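Traletti Jobseeker Support Scheme: second progress report to the Allinia Fund

Reporting period: January to date 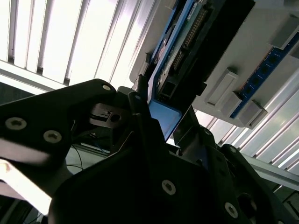

Submitted by Arnar Laxdal, Programme Office
May 16, 2020

The scheme has a target of 300 registered jobseekers by the end of the grant. Registration opened in January and is on schedule. Intake interviews moved to telephone in March, and the form was shortened to match. Completion of the form has improved, although the section on previous earnings is still often left blank.

Two employers, Qureshi and Kometti, have signed placement agreements. Qureshi has confirmed its vacancies for the warehouse strand. Kometti has postponed its start date and will give a new one next month. 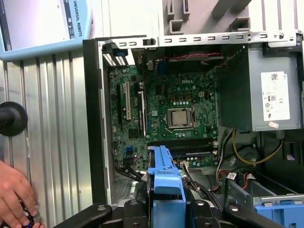
The wage top-up remains at 300 per placement, paid after the fourth week. One payment was returned by the bank owing to a wrong account number and has been reissued. The travel budget is underspent. We ask for approval to move 1,000 from travel to telephone costs, with no change to the total award.

Outcome data will be supplied in the next report. Job retention is measured at 13 weeks, so no figure is available for this period.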